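Projects > Year 2 > Retail and Consumer Behavior > Group reports

Search reports
Enter keyword
Go

Impulse Buying at the Checkout Counter: A Small Study in Campus Shops

Introduction

Most food shops place small, cheap items next to the register. Our group wanted to know if the height of these items changes what students buy. We picked this topic after a lecture on shelf placement. The textbook mostly covers supermarkets, and we thought a campus shop would be different, as people come in between classes and usually want one thing.

Method

We worked with two shops, Skovex in the library building and Usavari next to the gym. Both managers let us change the counter layout for 5 weeks in the spring term. In the first part of the study all the candy and gum stayed flat on the counter, the way the shops normally have it. After that we moved the same items to a stepped stand and kept the prices the same.

Sales came from the register printouts. We also gave a short survey with 8 questions to shoppers as they left. The survey asked what they came in for, what they bought, and if they had planned to buy it. 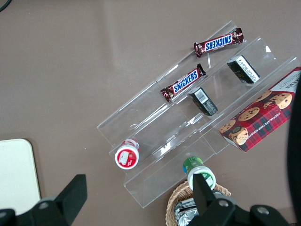
Chocolate bars sold better from the upper levels than from the lower ones in both shops. Gum did not follow this pattern. At Usavari it sold the same wherever we put it, and at Skovex it dropped a little when it was moved up. We think gum buyers already know they want gum and will look for it.

Survey results

Students who paid with a phone were more likely to say they had added something at the counter. Those who came in for a hot drink also added items more often, probably while they waited for the lid and sleeve. Several people wrote that they did not see the counter items at all. The answers to question 6 had to be left out, as the wording was unclear and people read it in two different ways.

Waiting time mattered more than we expected. At Usavari the line gets long just after noon, and that is when most unplanned purchases were made. We did not plan to study this, so we have no proper timing data for it.

Problems

Skovex ran out of one kind of chocolate bar during the second part and the gap was filled with granola bars. We removed those sales from the totals. Staff at Usavari sometimes moved items back to their old spots at closing, and we did not always catch this before the morning rush. Exam week also fell inside the study and sales of everything went up.

Further work

A longer study should include a shop off campus and should record the length of the line. It would also be useful to switch the order, with the stand first and the flat counter second. The survey form and the sales tables are in the appendix.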